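Share 27 | Comments 4

Textile Care and Household Services
Unit handout: mesh laundry bags - preparation, loading and flat folding
Hindness campus, laundry practice room

1. Scope

These notes cover the zippered mesh bag as used in domestic and small commercial washing. Hard-sided baskets and hampers are covered in the sorting handout and are mentioned only where they affect handling of the bag. Read with the fibre identification table from the first block.

2. Function of the bag

A mesh bag does two jobs. It limits abrasion between the items inside and the rest of the load, and it keeps small items together through washing, spinning and sorting. It does not reduce shrinkage or dye transfer. A red sock in a mesh bag will colour the load much as it would outside one.

Mesh is graded in this unit as follows:

Coarse - openings visible at arm's length. Knitwear, soft toys, shoes.
Fine - openings visible close up. Shirts, blouses, underwear, hosiery.
Double layer - two skins of fabric, slower to rinse. Beaded or trimmed items only.

Hooks and underwires can work through coarse mesh. Fasten hooks before loading whichever grade is used.

3. Inspection

Inspect before each use, with the bag empty and laid flat on a pale, clean surface.

3.1 Run the zipper its full length, both directions. Reject the bag if the slider skips or the tape has pulled away from the mesh.
3.2 Check the corners. Most failures in the practice room stock are at the corners, where the seam takes the load during spin.
3.3 Hold the mesh up to the light. A snag is acceptable. A hole that will pass a fingertip is not.
3.4 Turn out lint from the seam allowance.

Record rejected bags on the Ondlow sheet kept with the detergent log. Do not return them to the basket.

4. Loading

Fill to half by volume. An overfilled bag behaves as a single dense lump, rinses poorly and can put the drum out of balance. An underfilled one lets the contents knot - one pair of tights in a large bag is the usual case. Match bag size to contents.

Close the zipper fully and park the pull under the elastic garage if the bag has one. If it has none, secure the pull with a short loop of cotton thread.

Spin at 1000 rpm or lower for bagged items unless the care label sets a lower limit. Add at least one unbagged towel of similar weight on the other side of the drum when washing a single large bag.

5. Flattening and folding

Bags are stored flat. A bag stuffed into a basket holds its creases and is slow to inspect next time.

5.1 Clear one side of the table for the bag and keep the basket on the other.
5.2 Lay the bag down with the zipper facing up.
5.3 Smooth from the centre to the corners with flat hands. Do not pull on the zipper tape, as the tape and the mesh stretch by different amounts and the edge will ripple.
5.4 Align the far corners first, then the near ones.
5.5 Fold in half, parallel to the zipper. Fold once more if the basket requires it.
5.6 Place in the basket, folded edge up.

Bags do not need to be wrinkle-free. Soft creases in the mesh are acceptable, a doubled-over corner is not. 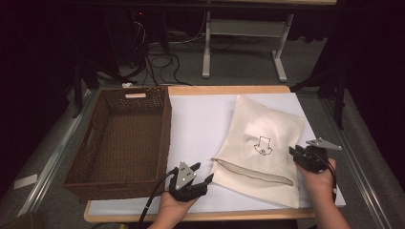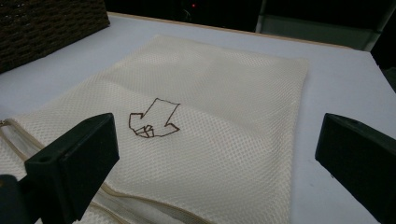 Cream mesh bag lying on the white tabletop, zipper side up.
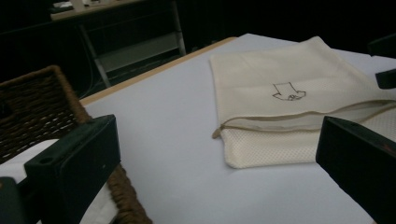 6. Assessment

The practical is one bag of each grade, inspected, loaded, unloaded and folded. Marks are lost for an open zipper at any stage after loading. The Leletti marking guide applies, with the change that folding is now assessed separately from inspection. Written questions will be drawn from sections 3 and 4.

Revised 21/04/2026

4 comments

abugri_laundry: Does the half-full rule apply to wool? We were told a third.

texcare2: A third for anything felted or loosely knitted, half for the rest. It's in the fibre notes but should be here as well.

midnightrinse: Cotton thread on the zipper pull works. I'd been using a safety pin and it left a rust mark on a pillowcase.

hemline: Section 5.5, parallel to the zipper even when the zipper is on the short side? Ours are and they come out very long and narrow.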